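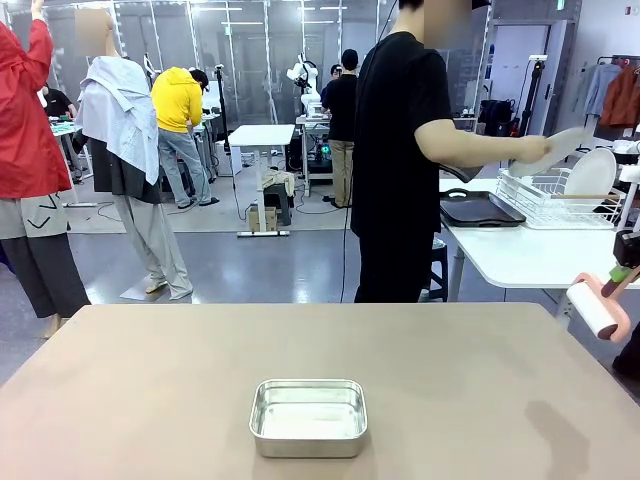
Clurkitz Gripper: Build Report

Projects > Student Work > Robotics > Clurkitz
By Onyekachi Igwe
17 May 2024
6 shares | 4 comments

The goal was to build a gripper that could pick up ordinary household things without a tool change. I did the work at the Gundberg shared workshop, where there is a tabletop to test on and other people's benches close by.

The objects were a lint roller, a shallow metal pan, a plate, and a knife and fork. The lint roller came first. Its handle is easy to close on, but the weight sits out at the head, so the roller tips if the fingers don't hold it far enough along. My first fingers were flat and the handle turned in them.

For the second version I bent new finger plates and added a bracket behind each one. I set the payload limit at 400 grams and left it there for the rest of the build.

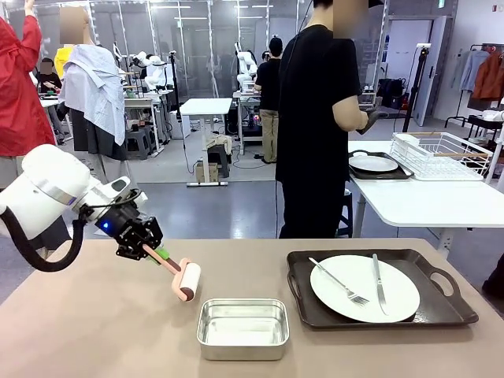 The cable took longer than the fingers. On the first routing it pulled tight when the wrist turned past a certain point, and the arm would stop with a fault. I gave it a longer loop under the arm and logged 258 cycles after that with no cable faults.

Flat things are still a problem. The fingers can close on the rim of the pan, but a fork lying on a plate is too low for them, and they push it along before they get under it. Afolabi suggested thinner tips. I cut a pair, and they bent.

Remaining work:
- thinner tips in a harder metal
- a cover for the wiring at the wrist
- moving the control code off the old Stamus board

I plan to start on the tips again in September.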